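# Altes Smartphone weiternutzen: So wird das Plellby 2 zur Fotouhr

Stand: 9. September 2025

Mein Plellby 2 lag monatelang in der Schublade, und das war eigentlich eine Schande, denn das Display ist immer noch wunderschön! Jetzt steht es neben dem Bett, zeigt die Uhrzeit und blättert durch die Urlaubsbilder. Ihr braucht dafür das Handy, ein Ladekabel, WLAN und die App Kutine (die Gratisversion reicht völlig).

## 1. Daten sichern und zurücksetzen

Schaut erst nach, ob wirklich alles vom Gerät runter ist. Bei mir steckten noch Sprachmemos im internen Speicher, die kein Backup erwischt hatte. Danach das Google-Konto abmelden, SIM-Karte raus und unter **Einstellungen → System → Zurücksetzen** alles löschen. Wer das Konto vorher nicht entfernt, muss nach dem Neustart das alte Passwort eingeben.

## 2. Schlank einrichten

Beim ersten Start überspringt ihr alles, was sich überspringen lässt. Fingerabdruck, Assistent, App-Vorschläge: weg damit. Ich habe nur WLAN und die Systemupdates aktiviert. Das letzte Update ist ziemlich groß, also am besten gleich ans Netzteil hängen und einen Kaffee kochen.

## 3. Akku schonen

Das Telefon hängt ab jetzt dauerhaft am Strom, und das mag kein Akku. Zum Glück hat Plellby eine Ladegrenze eingebaut — sie versteckt sich unter **Akku → Erweitert → Ladeschutz**. Einschalten, fertig. Ein altes, langsames Netzteil ist hier übrigens genau richtig. Wölbt sich die Rückseite irgendwann, sofort abstecken und das Gerät zum Wertstoffhof bringen.

## 4. Kutine installieren

Kutine öffnen, »Nachtmodus« wählen und den Bilderordner freigeben. Die Gratisversion verwaltet 1000 Fotos, das ist mehr als genug. Meine Einstellungen:

- Bildwechsel alle 26 Sekunden
- Helligkeit nachts auf 8 Prozent
- Ziffern in »Lại«, einer herrlich runden Schrift, die man in der App kostenlos nachladen kann
- Datum aus, Wetter an

Damit der Bildschirm nicht einschläft, in den Entwickleroptionen »Wach bleiben beim Laden« aktivieren.

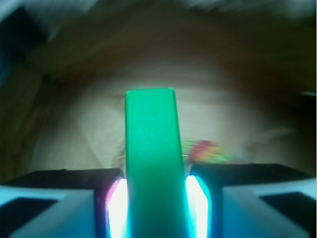
## 5. Aufstellen

Ich benutze den Klappständer von Tivora, quer gestellt, das Kabel läuft hinten durch die Aussparung. Ein Kochbuchhalter tut es auch. Achtet darauf, dass die Rückseite Luft bekommt und das Gerät nicht direkt in der Sonne steht.

## Wenn etwas hakt

**Bilder erscheinen verdreht:** In Kutine die automatische Drehung abschalten und neu einlesen lassen.

**Uhr springt nach einem Stromausfall nicht an:** Autostart erlauben, und zwar in den Systemeinstellungen *und* in der App. Das hat mich einen ganzen Abend gekostet!

**Display wirkt nachts trotzdem zu hell:** Den Blaufilter dazuschalten — damit ist es bei mir richtig gemütlich geworden.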